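Cours 6 -- La tendinopathie d'Achille (version étudiants)
Module Appareil locomoteur, Institut Kettani
Notes mises à jour le 11 août 2023

Bon, on reprend là où on s'était arrêtés, c'est-à-dire au mollet. Vous vous souvenez que les deux jumeaux et le soléaire se rejoignent pour former le tendon d'Achille, qui va s'insérer à l'arrière du calcanéus. C'est le tendon le plus costaud du corps, et pourtant c'est un de ceux qu'on voit le plus souvent en consultation (chez les coureurs, mais pas seulement, j'y reviens).

Premier point de vocabulaire, et j'y tiens : on dit « tendinopathie » et on laisse « tendinite » aux patients. Le suffixe -ite suppose une inflammation, alors que dans les formes chroniques on trouve surtout un collagène désorganisé, un tendon épaissi, parfois de petits vaisseaux là où il ne devrait pas y en avoir. Si vous écrivez « tendinite » dans votre copie je ne vous enlève pas de points, mais je soupire.

On distingue deux localisations :
- la forme corporéale, 2 à 6 cm au-dessus de l'insertion, de loin la plus classique ;
- la forme d'insertion, tout en bas sur le calcanéus, souvent plus têtue.

Pourquoi on s'embête avec ça ? Parce que la rééducation n'est pas la même ! Dans la forme d'insertion, on évite au début de descendre le talon sous le niveau de la marche : la flexion dorsale comprime le tendon contre l'os et ça réveille la douleur. 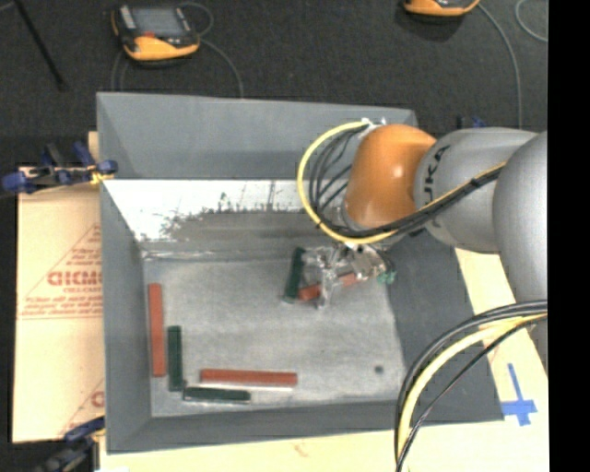 L'interrogatoire, maintenant. La raideur du matin, les premiers pas pénibles, la douleur qui s'efface à l'échauffement puis revient après l'effort : avec ça vous avez déjà presque votre diagnostic. Demandez toujours ce qui a changé dans les semaines d'avant -- nouvelles chaussures, reprise trop rapide, passage sur du dénivelé. Et demandez les médicaments ! Les fluoroquinolones, tout le monde les oublie à l'examen.

Je vous redonne le cas de Pevholm vu en TD avec Ladi Sani : patient de 79 ans, marcheur, aucune course à pied, douleur au talon depuis janvier après un traitement antibiotique. Plusieurs d'entre vous avaient éliminé l'Achille à cause de l'âge. Non, non et non.

À l'examen : palpation en pince, montée sur la pointe d'un seul pied, et le test de Thompson dès qu'il y a eu un claquement (patient à plat ventre, on presse le mollet, le pied doit bouger). S'il ne bouge pas, on pense rupture et on oriente sans traîner.

Côté traitement, c'est la mise en charge progressive qui fait le travail. Excentrique pur ou lent et lourd, les deux se défendent, prenez celui que le patient fera vraiment. Comptez au moins 13 semaines, et dites-le dès la première séance. Le repos complet, par contre, on oublie : le tendon se déconditionne et on repart de plus bas.

Pour la prochaine fois, lisez le polycopié de Tia Horrocks sur l'échographie (les pages sur le Doppler, le reste peut attendre) et apportez-moi un programme d'exercices pour une forme d'insertion, 500 mots maximum.

Documents récents
- Cours 5 : Le mollet, anatomie et palpation
- Cours 7 : L'aponévrosite plantaire
- TD Katside : lire un bilan de marche
- Fiche : le test de Thompson

Institut Kettani, site de Pusden | Contact | Mentions légales | Haut de page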